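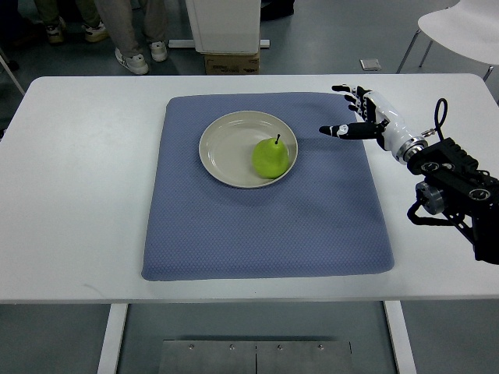 Aretti hand kit – keeps squashing or dropping soft fruit, worth keeping?

Kirsty Ritchie
We've got the Aretti five-finger hand on trial from Rimwood, on a black arm we already owned. Trial ends in January and I have to tell the boss yes or no. Job is simple on paper: pear off a plate, into a punnet. Firm pears fine. Anything a bit ripe, it either bruises it or the pear rolls round the plate and the thumb chases it. Setup is a ceramic plate on a padded mat, white table, hand coming in from the right. Grip force is on the factory setting, tried one step down, no real change. Firmware is 278 if that matters. Rimwood quoted 2000 a year for the support plan and I'm not keen unless it fixes this. Anyone bought one of these and kept it? Is it the hand or is it us?

Mikkel Hallgrímsson
Had ours eight months, kept it. Mostly it's setup, partly it's the hand.

278 matters. The force scale was changed in 441 and before that the bottom half of the slider does next to nothing, so one step down won't show. Update first, it's free, you don't need the plan. Re-run the finger zeroing after or it'll close crooked. Takes a while, go get a coffee.

Then the approach. If the thumb is coming in low and flat from the side it touches the fruit before the other four have closed, and a pear on a glazed plate has nothing to push back against. Bring the wrist over the top more, fingers either side of the widest part, thumb last. There's a thumb delay in the grasp settings, ours is on 2. Default is zero for some reason.

Also try it with the pear straight on the mat, no plate. If it picks up clean there, you know it's the plate and not the force. We ended up putting a circle of that rubbery shelf liner in the dish, colour doesn't matter, a few bucks at the hardware store.

Bad bits, so you've got them for your boss: fingertips wear smooth and the replacements are dear. Cable behind the wrist needs a good bit of slack or it tugs when you rotate – we lost a connector that way. The manual is a poor translation, thumb section especialy. And it's slow. If you need volume it's the wrong product, get a suction cup.

Support plan: skip it the first year. Rimwood answered my emails without one.

grergate_dave
we sent ours back and got the Jireš two finger gripper. half the price, never looks as flash but it dosen't drop stuff. five fingers is overkill for pears imo

Kirsty Ritchie
Thanks Mikkel. Updated this arvo, zeroing still to do. Slider definitely does somthing now. Will try the mat on its own tomorrow and then the liner. Dave – did you pay return freight or did Rimwood?

grergate_dave
we paid. check your trial paperwork, ours was in the small print on the back page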